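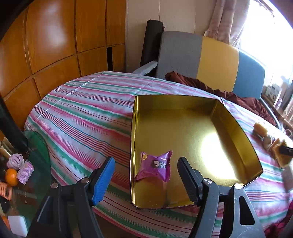 Clestititz (software)

Clestititz is an open-source software package for perception and grasp planning with two-finger grippers. It is best known for its handling of shiny surfaces, such as the insides of metal tins, polished trays and glossy food wrappers, where ordinary vision software tends to find objects that do not exist. The package is developed by the robotics firm Çetinkaya, based in Flelden, and is used in household manipulation research and small-item packing. Version 3 was released on Aug 4, 2018.

Background

Picking a small object out of a container sounds easy and is a wonderfully stubborn problem. The walls limit how the fingers can come in, the object may lie close to a corner, and a wrist camera sees the target from a short distance with the gripper's own fingers in view. A shiny container adds one more difficulty. Its floor acts as a blurry mirror, so a wrapped pastry lying in a gold tin may have a second, amber-brown shape next to it on the metal, and daylight from a window can leave a patch of glare that is brighter than anything else nearby.

Early work at Çetinkaya relied on Irkia, an older in-house toolkit made for matte parts in plastic bins. Irkia treated every closed outline as a possible object. In a metal tin it often ranked the reflection above the real item and sent the gripper down onto bare floor. Clestititz began in May as a set of patches to Irkia and was split off once the reflection code had grown larger than the rest of the toolkit.

How it works

The package runs as a chain of separate programs that pass messages to each other. Any of them can be swapped out, a feature that has made it popular with people who like to try their own ideas without rebuilding everything.

Container fitting. The first program looks for the rim of the container and fits a simple shape to it, usually a rectangle or an ellipse. Everything later is worked out in relation to this rim. A striped or patterned tablecloth under the container used to confuse this step, as long parallel lines look a great deal like edges. The present version checks whether a line carries on past the corners of the fitted shape, and drops it if it does.

Reflection sorting. This is the heart of Clestititz, and a lovely piece of thinking. The program uses the fitted floor and walls to predict where the mirror image of each candidate object should fall. If a weaker, tinted shape turns up in that spot, the two are stored as a pair and only the stronger one stays in the running. Glare is dealt with separately: saturated pixels are marked "unknown" and are never counted as free space or as part of an object. A moving camera helps a lot, because glare slides across the metal as the viewpoint changes while a real object stays put.

Grasp search. Candidate grasps are generated in pairs of contact points and scored on three things: how squarely the pads meet the surface, how much room the outer side of each finger has beside the wall, and how far the grasp lies from unknown pixels. For wrapped sweets and pastries there is an extra rule that favors the filled middle over crimped ends, which fold easily and can slip out between the pads.

Motion planning and control

Once a grasp has been chosen, the planner builds an approach path that clears the rim before the fingers go down. Low straight walls leave plenty of choice, and the gripper can come in at a slant. Deep containers force a nearly vertical path, and the planner will report failure if the gripper body cannot fit.

During the last part of the approach the controller refreshes the target position every 300 milliseconds. Between updates it follows the planned path. The fingers themselves are masked out of the camera view with a model of the gripper, including the ridged pads, the linkages and the screw heads. Users with pads of different colors on the left and right fingers can enter each one separately, and many do so on purpose, as it makes the fingers much easier to tell apart in recorded data.

Tooling

Clestititz comes with a replay viewer that steps through a recording and draws the fitted rim, the object-reflection pairs and the top-ranked grasps on each image. It accepts recordings from robot arms and from hand-held grippers alike. Hand-held recordings are a favorite way to test the perception programs in real homes, where wardrobes, armchairs, curtains and crowded side tables give the software far more to sort through than a clean lab bench.

A command-line tool compares 2 settings files on the same recording and lists every frame in which the chosen grasp changed.

Limitations

The mirror prediction assumes a flat floor. Dented tins, embossed lids and crumpled foil produce broken reflections that the sorter may leave unpaired. Clear containers are not supported. Transparent wrapping over a dark object also causes trouble, as highlights on the film may be read as a gap in the surface.

Container fitting needs at least part of the near rim in view. When the camera is very close, the rim may drop out of sight and the program falls back on its last good fit, which drifts if the container is nudged.

See also

Irkia
Grasp planning
Specular reflection
Visual servoing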